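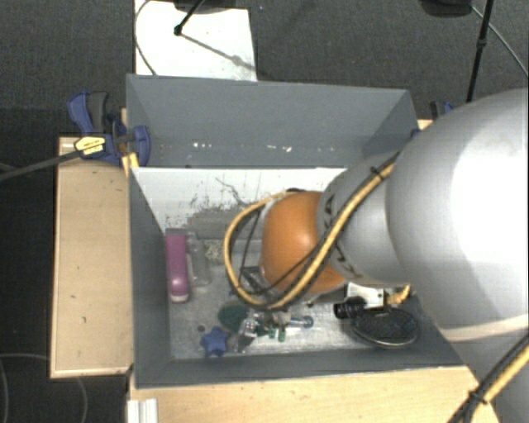
La casa de Priliditz

Por Tegan Costigan
Enero

Imprimir | Enviar por correo electrónico

La carta del notario llegó un domingo, cosa extraña, porque en Treritz no hay correo los domingos. La trajo el hijo del panadero, que la había encontrado entre sus propias facturas. Marta la leyó de pie, con el abrigo puesto. Decía que su tía Nurau había muerto y que le dejaba la casa de Priliditz, con los muebles y con el inquilino.

—¿Qué inquilino? —preguntó al teléfono.

—El señor McKinnon —respondió el notario—. Vive en el piso de arriba desde hace 26 años. Paga puntualmente.

Marta tomó el tren de la mañana. Había visitado aquella casa solamente una vez, cuando tenía siete años, y recordaba la escalera muy alta y un olor de manzanas guardadas. La escalera era ahora una escalera normal. El olor, en cambio, continuaba allí.

El señor McKinnon la esperaba en la cocina con dos tazas preparadas. Era un hombre delgado, con una chaqueta de lana demasiado grande, y hablaba con mucha cortesía.

—Su tía y yo no conversábamos mucho —dijo—. Ella tocaba el piano a las siete de la tarde y yo abría mi puerta para escuchar. Cuando terminaba, yo cerraba la puerta. Así sabía ella que yo había escuchado.

—¿Y nunca bajó usted?

—Nunca me invitó.

Marta miró el piano por la puerta abierta del salón. Sobre la tapa había un sobre con doscientas coronas y una nota de su tía: «Para el afinador, que venga en febrero». Ella no sabía tocar. De niña había aprendido una sola canción, con la mano derecha, y la había olvidado casi toda.

Pensaba vender la casa. Lo había decidido en el tren, y había escrito incluso el precio en un papel que llevaba en el bolsillo. Pero el último tren ya había salido, y tuvo que quedarse a dormir.

A las siete se sentó en el banco, que estaba frío. Arriba oyó el ruido de una puerta. Buscó la primera nota, se equivocó, y la buscó otra vez.

Este sitio utiliza cookies para mejorar su experiencia de lectura. Aceptar | Más información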